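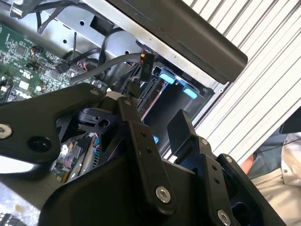

**Gruldale Equipment Reuse Program**
**Minutes of the Working Meeting on Desktop Computer Teardown and Refurbishment**

February 8, 2021, Bilolton site, upstairs meeting room

**Chair:** Adwoa Quaye
**Minutes:** Korkor Ofori
**Also present:** bench staff from both shifts; one representative of the stores department

The meeting opened at 9:30 a.m.

**1. Minutes of the previous meeting**

The minutes were approved with one correction. Under item 4, "memory modules" should read "memory modules and drive cables." Ms. Ofori will amend the filed copy.

**2. Intake and stock**

Ms. Quaye reported that 152 desktop computers are now held at Bilolton awaiting inspection. The majority came from the Zoltard office closure and arrived with side panels fitted. The remainder are mixed units from smaller donors, and several have no panel at all.

The stores representative asked that units without panels be kept on the upper shelves and covered. Bench staff noted that the upper shelves are too shallow for the larger cases. It was agreed that the larger cases will go on the middle shelves of the second rack, and that covers will be drawn from existing stock.

The asset list was discussed. Entries made before the move to the new form do not show whether a drive was present on arrival. Ms. Ofori will add a column for this. Older entries will be completed as each unit reaches the bench.

**3. Opening and inspection procedure**

The draft procedure was read and discussed section by section. The following points were adopted:

- The power cord is to be removed and the power button held down for several seconds before any case is opened.
- Side panel screws go into the tray marked with the unit's asset number. Screws from different units are not to be mixed, including where they look identical.
- Cable routing is to be noted before anything is unplugged. Small connectors at the edge of the motherboard are to be gripped by the housing and never pulled by the wires.
- Cables lying over the metal frame are to be moved clear before the drive bay is worked on. Two cases were recorded last quarter of insulation being nicked on a punched edge.
- Drives are removed before boards.

A member of the bench staff proposed that front panel leads be labeled individually. Others considered that this would slow the work on units intended for parts only. After discussion, it was agreed that labeling will apply to units graded for refurbishment and will be optional for the rest.

The section on cleaning was held over. The draft calls for compressed air at the bench, and the present extraction is not adequate for it. Ms. Quaye will obtain a price for a separate cleaning station.

**4. Drive handling**

All drives are to be logged by serial number and placed in the locked cabinet the same day they are removed. The cabinet key will be signed out on the sheet kept by the door. Ms. Ofori reported that the sheet had not been filled in on several occasions — staff were reminded that this applies to short visits as well.

**5. Supplies and budget**

The sum of $3,000 remains in the supplies line for the current period. The following was approved:

- Up to $1,000 for anti-static mats, wrist straps and replacement screw trays.
- One additional set of long-shaft screwdrivers for the second bench.

A request for a second label printer was declined for now and may be raised again in July. The quotation from Bhattacharjee for shelving was received too late to be considered and will be circulated with the next agenda.

**6. Other business**

The lighting over the second bench was reported as poor toward the back of an open case. The stores department will supply a clamp lamp.

It was noted that empty cases have been left in the corridor near the loading door. These are to be stacked in the metals bay by the end of each shift.

**7. Action items**

| Action | Responsible |
|---|---|
| Amend previous minutes | K. Ofori |
| Add drive column to asset list | K. Ofori |
| Price for cleaning station | A. Quaye |
| Order mats, straps, trays and screwdrivers | Stores |
| Clamp lamp for second bench | Stores |
| Circulate shelving quotation | A. Quaye |

The meeting closed at 10:45 a.m. The date of the next meeting will be sent out with the agenda.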